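Start > Wohnen > Galerien > Aufräumen im kleinen Zimmer

Aufräumen im kleinen Zimmer -- eine Galerie mit einem Bild und viel Gerede

Also gut, ihr habt es so gewollt! Nach meinem Beitrag über die Küchenschublade kamen so viele Nachrichten (die meisten mit dem Wort »Mut« drin), dass ich mir jetzt das kleine Zimmer vorgenommen habe. Das kleine Zimmer ist bei uns Gästezimmer, Lesezimmer, Bastelzimmer und an Regentagen leider auch Esszimmer. Wer hier schon länger mitliest, weiß, dass meine Freundin Antigoni Andreadis dafür das Wort »Krümelkammer« geprägt hat, und ich finde das ein bisschen gemein und ziemlich zutreffend.

Angefangen habe ich am Donnerstag nach dem Mittagessen, mit Kaffee und ohne Plan. Die Idee mit dem Plan hatte ich beim letzten Mal, da hing dann zwei Wochen lang eine sehr schöne Liste am Kühlschrank und sonst ist nichts passiert. Diesmal gab es nur eine einzige Regel: alles, was auf dem Boden liegt, kommt zuerst weg, und zwar in die große Schüssel. Kein Sortieren, kein Nachdenken, kein »ach, das könnte man doch noch …«. Nachdenken kann man später am Küchentisch, da sitzt man auch besser.

Die Schüssel ist überhaupt mein wichtigstes Aufräumgerät geworden. Außen am Rand mintgrün, innen dunkelrot, und so groß, dass ich sie nirgends vernünftig verstauen kann -- also steht sie eben da und wird benutzt. Ich habe sie vor Jahren in einem Laden namens Magesa gekauft, eigentlich für Handwäsche. Dafür habe ich sie genau einmal genommen. 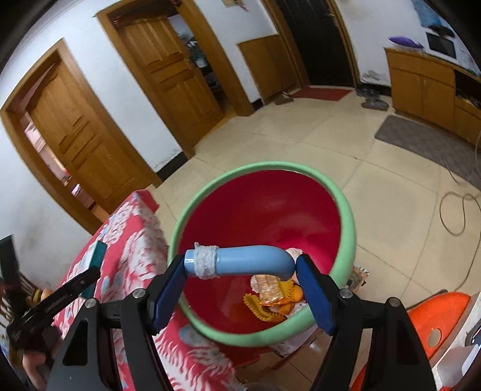

Jedenfalls wandert bei mir alles Kleine erst einmal da hinein: Cracker, die keiner mehr aufessen wollte, samt Hülle, knittrige Snacktüten, einzelne Krümelstücke, die sich auf dem Boden verteilt haben. Papierknäuel natürlich auch, von denen habe ich immer mehr, als ich zugeben möchte. Wenn die Runde durchs Zimmer fertig ist, trage ich die Schüssel in die Küche und leere sie in einem Rutsch. Das spart mir das Hin und Her mit dem Mülleimer, bei dem ich sonst garantiert unterwegs an der Keksdose hängen bleibe!

Zum Bett: Die rote Tagesdecke mit den großen weißen und hellblauen Blumen bleibt, da könnt ihr schreiben, was ihr wollt. Nassoro Koech hat mir neulich vorgeschlagen, etwas Ruhiges in Grau zu nehmen, damit das Zimmer größer wirkt. Mag sein. Aber ich schaue im Winter lieber auf Blumen als auf Grau, und außerdem sieht man auf dem Muster nicht jeden Fussel. Ausgeschüttelt wird sie am Fenster, möglichst bevor man den Boden wischt (fragt nicht, in welcher Reihenfolge ich das früher gemacht habe).

Nach 19 Minuten war der Boden frei, ich habe auf die Küchenuhr geschaut. Danach habe ich noch zwei Stunden lang in einem alten Prospekt gelesen, der hinter dem Bett steckte, aber das zählt wohl nicht mehr als Aufräumen. Der Stuhl am Bett ist als Nächstes dran. Auf Stühlen lege ich alles ab, wofür mir kein Platz einfällt, und das rächt sich jedes Mal, wenn Besuch kommt und sitzen möchte.

Falls jemand von euch einen Tipp für Krümel in Fliesenfugen hat: her damit! Der Handfeger von Prirkix, den ich im August so gelobt habe, kommt da leider nicht hinein, und mit der alten Zahnbürste sitze ich morgen noch da. Im nächsten Beitrag geht es dann um den Flurschrank, den traue ich mich aber erst, wenn Antigoni mithilft -- sie hat es versprochen, und hiermit steht es öffentlich im Netz.

Kontakt | © Hunine Wohnblog | Nach oben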